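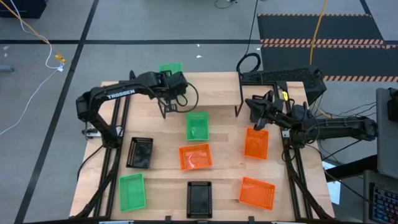 Martti thinks the left arm is sagging again. He left a note in the log late last night saying the gripper was landing low on the shelf pickups, and that he'd stopped the run before it started banging the mesh. So that's my Sunday sorted!

Sunday, March 31, 2019

Got in with coffee and went straight for the left arm (the right one has been behaving, touch wood). Power off at the supply first, hand under the long link so it doesn't flop. Wiggled everything from the base outward. Base bolts fine. Shoulder fine. Elbow had a little click when I rocked it side to side, which I could feel more than hear. Pulled the cover and one of the horn screws was a good half turn loose — same joint as in October, different screw. I cleaned out the old threadlocker, put in fresh, and snugged them all up crosswise with the small driver. Not gorilla tight, Paavo, I promise.

While that was setting I went over the frames. Last time we blamed an arm for a week and it was a T-nut sliding in the slot, so now I always put a wrench on the rails before I let myself get clever. Left rail, nothing moved. Right rail, one bracket near the base took a tiny bit more. The clamps along the front rail were all firm. I put a pencil tick on the tabletop against each rail end so we'll see right away if anything creeps.

Cables next. The loop off the left wrist needs to stay big enough that the wrist can turn all the way over without tugging, but if it's too big it goes fishing for things on the shelf. I let out a little slack and re-tied it with hook and loop instead of a zip tie (please, no more zip ties on the wrists, I nearly nicked the jacket cutting the last one off). Ran the wrist through its whole turn by hand, both ways, and the cable just follows along now.

Power back on, homed both arms, and the left one still read off at the shelf. Spent far too long staring at that. The home offsets in the config were the ones from before the October repair! Somebody (me, I'm fairly sure) fixed the joint back then and patched the pick heights to suit and never redid the offsets, so tightening the joint properly today put the patch out of whack. I took the patch out, put the arm in the calibration jig, and saved new offsets. The elbow was at 2109 on the encoder and that's the number in the file now. Old file is kept next to it with "old" in the name, don't load it.

Then the basket layout. We're keeping all 8 on the table for the Linwood job, three green, three orange, two black, with one green of the four... no, hang on, I always do this. Three green in all, and one of those goes up on the shelf. The other two stay down on the wood with everything else. Orvokki wants them put down a bit crooked and not squared up, as the Linwood people won't be squaring theirs up either, and she's right. Leave open wood between them, enough for the fingers to get down on either side of a rim.

Test run, slow speed, left arm to the shelf basket. Fingers came down clean over the rim, no scrape. Did it again at normal speed, good. Right arm did its usual orange ones without any fuss. I stopped there and didn't start the long one, as I'd like somebody else in the room for it.

Still to do:

- Long run, 3000 cycles, Tapio to watch the first stretch. Stop if the elbow clicks.
- Check the pencil ticks after the run and write down any creep, even a hair.
- Blow the dust out of the black baskets. They get grubby and the color check starts sulking.
- Order more threadlocker from Costeck, the bottle is nearly gone.
- Marjatta asked for a spare set of finger pads. We have 2 left in the drawer, under the hex keys.

Martti, you were right about it landing low, though I'd say it was half screw and half my old patch. Your note about the time you stopped the run was a big help, thanks. I've left the arms parked and the supply off at the switch.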